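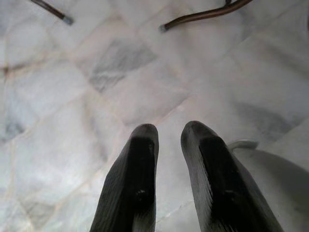
Gripper fingers with their black inner pads, seen from the wrist camera.

February, 13.40. Entry by Vibeke Overgaard, Lorkden cell. The finger pads on the right arm were inspected and the fastener on each was checked for tightness. Both were found secure. The wrist camera was then recalibrated in accordance with the Bach procedure, with a residual of 2 pixels – within our limit. The cycle counter stood at 492.
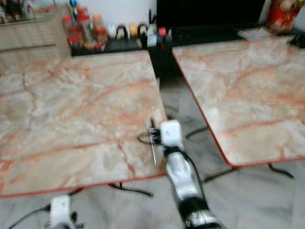 Right arm at the gap between the two tables.

Cable slack at the wrist remains to be reviewed. Colleagues are asked to keep to reduced speed until the next inspection, due after 100 further cycles.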